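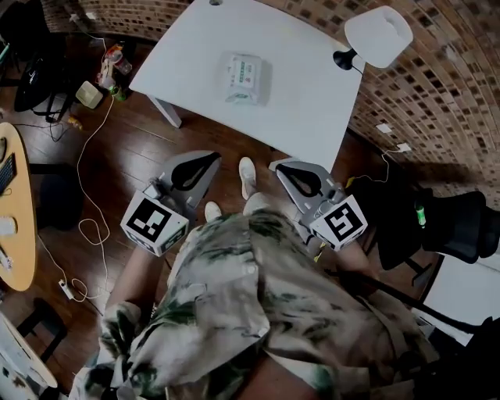 # Clastar Research Notes: Frequently Asked Questions

Last updated April 5, 2021

Clastar publishes written summaries of analyst ratings, price targets and earnings estimates for listed companies. These are the questions readers send us most often. Account and billing questions are at the end.

## Ratings and price targets

### What is a price target?

It is the price an analyst thinks a stock should trade at, usually 12 months from the date of the note. It comes out of a valuation model, and the model depends on the analyst's own estimates for sales, margins and so on. Two analysts can agree on next year's earnings and still publish very different targets if they apply different multiples.

### How do you work out upside and downside?

We take the target, subtract the last closing price before the note came out, and divide by that closing price. If a stock closed at $50 and the new target is $61.50, the implied upside is 23%. Dividends are left out.

The percentage in a summary is fixed on the day we publish. It does not move with the stock afterward. The table on each company page does move, and is recalculated after every close.

### Why did an analyst raise the target but keep a Hold rating?

Ratings and targets answer different questions. A rating says how the analyst expects the stock to do against a sector or an index. If the stock has already run up, a higher target can still leave little room above the current price. You will also see targets below the market price on stocks rated Hold. Sometimes the analyst has not caught up with a fast move, and sometimes the firm allows a wide band around the target before a rating has to change.

### What do Outperform, Overweight and Buy mean? Are they the same?

They are close, but each firm sets its own definitions. Overweight usually means you should own more of the stock than its share of the benchmark. Outperform means it is expected to beat the sector or the index. Buy is often tied to an expected return, such as 15% or more over a year. We print the firm's own term and don't convert it. The definitions are in the disclosure pages of the original note.

### How is the consensus target calculated?

It is the plain average of all current targets in our database for that company. We also show the median, the high and the low. A target is dropped when it is more than a year old or when the firm ends coverage. We don't weight analysts by past accuracy.

### Your consensus is different from the one on another site. Which is right?

Probably both, by their own rules. Sites differ in which firms they include and how long they keep an old target. The gap is widest for smaller companies, where one stale target can shift the average a lot. For a company with only 2 targets on file we show both figures and no average.

### What happens to targets after a stock split?

We adjust them on the morning the split takes effect, including the historical ones on the chart. Published summaries are left as they were, with a line added at the top giving the split ratio.

## Earnings and deliveries

### Where do your earnings estimates come from?

We license them from Ivberg, which collects them from brokerage firms and updates its feed twice each trading day. If an estimate looks wrong, tell us and we will pass it along. Corrections made by Ivberg usually show up on our pages the next day.

### What does it mean when results are "ahead of consensus" but the stock falls?

The published consensus is only one measure of what the market expected. Large investors often work from numbers that are higher. Guidance also matters, and a company that beats on the quarter but trims its outlook will often trade down. One-time items are another cause. A beat that comes from a lower tax rate or a legal settlement is generally given less credit than one that comes from sales.

### Why do you report GAAP and adjusted earnings separately?

Companies decide for themselves what to leave out of adjusted earnings. Stock compensation is the most common item, followed by restructuring costs. We list both figures and compare the adjusted figure with consensus only when analysts are forecasting on the same basis. Where the basis is unclear, we say so and skip the comparison.

### Are vehicle deliveries the same as sales?

No. For the automakers we follow, deliveries are units handed over to customers, and the timing can differ from when revenue is booked. Leased vehicles are the usual source of confusion, as most of that revenue is recognized over the life of the lease. Production is a third number. We label each one.

## Coverage

### How many companies do you follow?

We follow 460 companies, all listed in the United States. Of those, 123 get a full summary after each quarterly report. The others get rating and target changes only.

### Can I ask you to add a company?

Yes - use the request form on the coverage page. We review the list every August. A company needs at least three analysts publishing on it before we will add it.

### Do you cover Ersoy and Hallora?

Ersoy is on the full summary list. Hallora has rating and target changes only, and its page carries no estimates beyond the current fiscal year.

### Do your writers own the stocks they write about?

Writers may not trade a stock for five trading days before or after writing about it. Any position held at the time of publication is disclosed at the bottom of the summary. Clastar takes no payment from the companies it covers.

### Is any of this investment advice?

No. We report what analysts have published. We don't know your finances, and we don't make recommendations or answer questions about whether to buy or sell.

## Account and billing

### What is included for free?

Rating and target changes are free, with a one-day delay. Paid readers get them the same day, along with full summaries, estimate history and downloads.

### How do I set up email alerts?

Sign in, open a company page and select Follow. You can have alerts sent as they come in or as one message after the close. A free account can follow up to 50 companies. If alerts stop arriving, check your spam folder first, then check that the address in your profile is still correct.

### Can I download the data?

Paid accounts can download target and estimate history as a CSV file, one company at a time. The Ivberg license does not let us offer the full database, and it does not allow you to republish the files.

### How do I cancel?

Go to Account, then Plan, then Cancel. Access continues to the end of the period you have paid for. Annual plans can be refunded in full within 30 days of the first payment. Renewals are not refunded, but we send a reminder two weeks before the renewal date.

### I found a mistake. Who do I tell?

Use the Report an Error link at the bottom of any page and include the company name and the figure you think is wrong. Corrections are marked on the page with the old number, the new number and the date of the change.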